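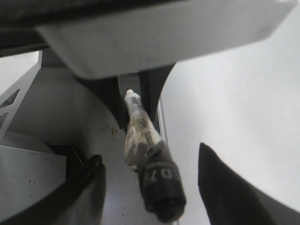
Echeverría

The tube had been squeezed so many times that it no longer stood the same way twice. She had the gripper open, one finger on either side of it, and she waited for her hands to settle before she touched the control again.

It was Wednesday, run 436. Graltenico wanted 634 by the end of April.

"Slower," said the trainer behind her. "It learns your hurry too."

She went slower. She closed the fingers on the wrinkled part, felt nothing, since there was nothing to feel through the handles, and watched the screen instead. Lift. Turn. Set down. Open.

Her father had glued shoes for 40 years in a shop in Skerkari. He never looked at the tube. He would reach behind him for it while he talked to a customer, and his thumb found the soft place by itself. She had tried to copy him once, when she was 13, and glued her sleeve to the bench.

"Good one," the trainer said. "Save it."

She saved it. Then she looked away from the screen, toward the door, and reached for the control – just to see if her thumb knew where it was.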